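Removing lint from a wool blanket without damaging it

Posted in Home and Laundry

I have a wool blanket, dark red, which my aunt gave me when I moved to my flat in December. It is a good one, from Masri, and I would like to keep it for many years. My problem is the lint. After each wash it comes out with small white bits all over it, and when it has been on the sofa for one evening it is worse. I have tried a sticky roller, but I use half a roll every time and it leaves the surface a little tacky, so the next dust stays even better.

I wash it at 30 degrees on the wool programme, together with two cotton sheets, because the machine is too big for one blanket alone. I do not use softener. My neighbour told me to shave it with an electric shaver for pullovers, but I am afraid to make a hole. Is there a gentle method? And how often should a blanket like this be washed at all? The label says only "wool wash" and nothing more.

Raghda Geagea

mossbank_4

Your sheets are the problem. Cotton gives off fibres in the wash and wool catches them. Wash the blanket alone and you will see the difference.

Ullach

I agree with the answer before me about the sheets, but I would like to add some things, as I have had wool blankets at home for a long time and I made most of the mistakes already.

First, wash it less. I wash mine 2 times in a year, and for the rest I hang it outside on a dry day with some wind. Wool does not keep smells as cotton does. If there is a small spot, I clean only the spot with cool water and a drop of wool detergent, and I press it with a towel. Please do not rub, or the place will become hard and flat.

Second, for the lint you already have, use a clothes brush with natural bristles. Lay the blanket on a table, pull it smooth with one hand and brush in one direction only, with short strokes. Mine is from Henness and was not expensive. A slightly damp rubber glove also works well, you move it over the wool and the bits come together in small rolls which you can pick up. Let the blanket dry flat afterwards before you fold it.

The shaver is for pilling, these are the little balls made from the wool itself. It will not help against white cotton fibres. If one day you have pilling, a shaver is all right when the fabric lies flat and you do not press, but try it first in a corner.

One more thing which I learned late: look in the filter of the washing machine, and also wipe the rubber ring of the door. In mine there was so much grey fluff that every dark thing came out dirty. It took me around 4 minutes to clean and I now do it each month.

For the sofa, I fold the blanket in the evening and put it in a cotton bag. In a dark colour you will always see a little dust, and I think it is better to accept some of it than to brush every day, as too much brushing also makes the wool thin.

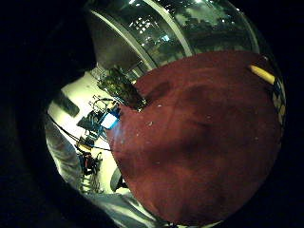 If you still find white bits after washing it alone, check the detergent too. Powder does not always dissolve at 30 degrees and the rest of it can look like lint. A liquid one for wool will solve this. Good luck with it, and write here again if the brush does not help.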